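House Rules for Home Trials: What Changes This Spring

February 8, 2019

Many of you have written in since the fall to ask when the new guidance for arms working in people's homes would be ready, and I am very glad to say that it is finally in your hands, or at least in your inbox. It runs to seven pages, down from a draft that had grown so long I was embarrassed to send it to anyone. Thank you to everyone who sent comments, and especially to the folks at Tendari, who went through it line by line and found two places where we had contradicted ourselves.

The old rules were written for the test bay at Ziker, with its painted floor lines and its big red button on the wall. They served us well there, but a bedroom is a different sort of place. Furniture gets moved, the sun comes in at an angle that washes out half of what a camera can see, and a pile of white clothes on a white sheet can be a real puzzle for any vision system. So we have tried to write for the rooms people live in, and for jobs like laundry that sound simple until you try to put them on paper.

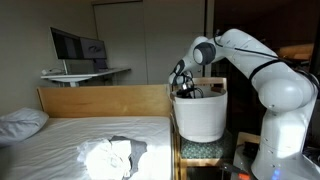 Reaching into containers

Any time the gripper goes below the rim of a basket, bin or drawer, the arm should be in its slow mode, and it should stay there until the fingers are clear again. Please check your loose cable before you start. A loop hanging near the wrist is easy to forget about and very good at catching on an edge. Tie it back along the arm with a strap, then run the arm through its full reach once by hand, watching the cable the whole way.

We also had a long and friendly argument about what a basket may stand on. Gounder wanted the floor only. The Poton group pointed out, quite fairly, that plenty of arms work better with the basket raised to seat height. We settled on this: a chair is fine if it has four legs, doesn't roll or swivel, and doesn't shift when you push on the basket with an open hand. If the seat has a cushion, do the push test with the cushion in place – it does make a difference.

Keeping the reach area tidy

Hand tools go back in the case before the arm is powered. I know, I know, we all set one down beside the base meaning to pick it up in a minute. Side tables count as part of the reach area if the elbow can pass over them. The person running the trial should stand about three feet outside that area, with the stop button in hand and a clear path to the door.

The new rules apply to all home trials starting in May. Until then you may use either set, but please write on your trial sheet which one you followed. Questions are welcome at any time, and so are grumbles – the next revision will be better for both.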